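Prutar Community Help
Workshop and Models > Gears and small mechanisms

Plastic gears bind when I put the last one on the plate

asked by slowspur_40
28 July 2021

Hello to all. I have a small gear set from Nerner, the one with blue plastic spur gears which you place on an assembly plate. I use it to show my evening group in Pandlow how the turning direction changes from one gear to the next. The first gears go on very well. When I put the last one between its neighbours, it does not want to go down, or it goes down and then everything turns hard, with one tight point in each turn.

I work on a teal cloth, because on the bare table small parts roll away and I have already lost one pin under the radiator.
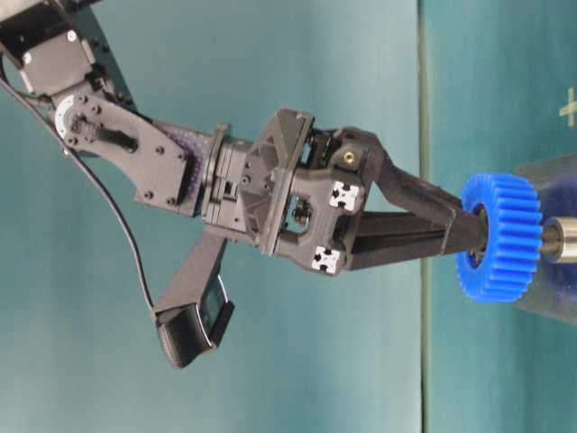

The teeth look good to me. I have looked at them with a magnifier and I do not find any broken or bent tooth. The hole in the middle of the gear is also clean. I bought the set second-hand from a shop in Villanueva, so I have no instruction paper, and I do not know if some part was exchanged before me.

I take the gear by its outside and lower it straight down over the pin. If it stops, I lift and try again. I do not like to push, because the pins are thin and I am afraid to break one. Sometimes it falls in place at the first try and sometimes I need nine tries, so I suppose that the position of the teeth is only luck.

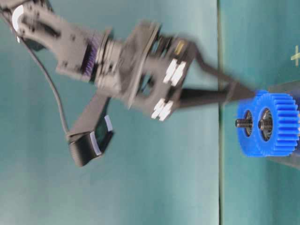 What I have tried already

Changing the order, so that the middle gear is the first one. This is better for placing it, but then the outer one is difficult.

A little dry soap on the teeth. It became dirty and I washed it off.

Turning the plate by half. No difference.

Please, is this a problem of my technique or of the parts? And is oil allowed on this kind of plastic?

Answers

mill_lane_tinker

Oil no. Well, some oils are fine, but you can't tell which plastic it is so leave it. Just wiggle it. Mine are the same and they loosen up after a while. Where did you get yours, I paid 1676 for a set with the box and then saw one for 690 the week after, very annoyed.

cogs_and_cups

I think you have two different problems, and it is good to separate them.

The gear that does not go down is mostly technique. When a gear must fit between two others, its teeth have to find a gap on both sides at the same moment. If you lower it straight and hold it without moving, you are right that it is luck. Put it lightly on top of the pin, then turn one of its neighbours very slowly with a fingertip, less than one tooth. You will feel it drop. Do not press before it drops.

The tight point is a different thing. Please try these checks in this order:

1. Take off all the gears and turn each one alone on its pin. If one is hard alone, the hole is too narrow or there is a small piece of old dirt inside. Clean it with a wooden toothpick and nothing metal.

2. Put on only two gears and turn them. Then change to another two. When you find the pair which has the tight point, mark the place on both with a soft pencil and continue turning. If the point comes back always on the same mark, that gear is not quite round, or its hole is not in the centre.

3. Look if the plate lies flat. On a cloth this is easy to miss. A fold below one corner can lift the plate, and if the plate is thin it can bend a little and bring the pins nearer together. Smooth the cloth with your hand, or put a piece of stiff card below the plate.
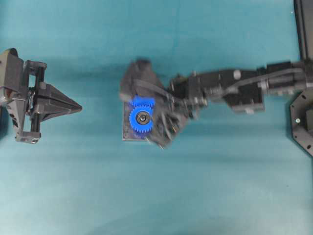 4. Count the teeth on the gears which should be equal. With a second-hand set it is possible that somebody mixed in one from a bigger set. A gear of 40 teeth and one which is nearly the same look identical until you count.

For lubrication I would use nothing. If it squeaks, a very small quantity of silicone grease on the pin, and wipe away the rest.

slowspur_40

Thank you both. The turning of the neighbour works very well, I should have thought of it. For check 2, I found the tight point with one pair only, and the mark comes back on the same gear every time. I have written to the shop in Villanueva to ask if they sell single gears. I did not count the teeth yet, I will do it this evening and write the result here.

mill_lane_tinker

If they don't have singles I've got a spare somewhere, same blue I think. Will look.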